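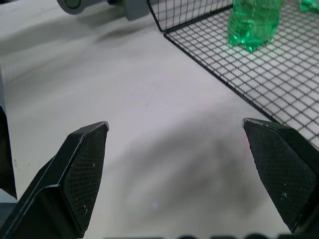

Marin Radonjić said the basket had to come with us, and that was the start of the whole glorious argument.

We were leaving the flat on Kulturberg at last! Eight years of plates and coats and jars, all of it going down three flights of stairs and over to Illow, where the kitchen had a window on the garden and a pantry you could stand up in. I had been up since before dawn, wrapping everything in newspaper and singing. I love packing. I love finding the corkscrew behind the flour, and the good scissors, and the letter you meant to answer in August.

"It's a wire basket," I said. "It's full of holes."

"Mesh," said Marin. "Black wire mesh. And it has held every onion we ever ate."

That was true, I had to give him that. It had held onions, then lemons, then for one wild winter all the mail, until the gas bill slid under the bread box and we cooked on a camping stove for two nights (the best soup I ever made, by the way, with barley and the last of the smoked paprika).

"Mrs. Zeleke gave it to us," he went on. "The day we moved in. It had figs in it."

I had forgotten the figs! How could I forget them? We had no chairs yet, so we stood at the white table and ate every one, and she stood with us and told us which stair creaked and which neighbor played the trombone. She went off to live by the sea at Colari the next spring, and her postcards were still somewhere in the box marked DESK.

So I took the basket out of the giveaway pile and set it back on the table, and then of course it looked too bare to travel. I put in the tea towels. Marin put in the salt. I added the egg cups, rolled up in his gray socks, and he laid the radio on top with its cord tucked in – a perfect fit, as if somebody had measured.

"You see?" he said.

I did see. I carried it down myself, all three flights, stepping over the creaky stair out of habit, and held it on my lap the whole way to Illow with the radio playing.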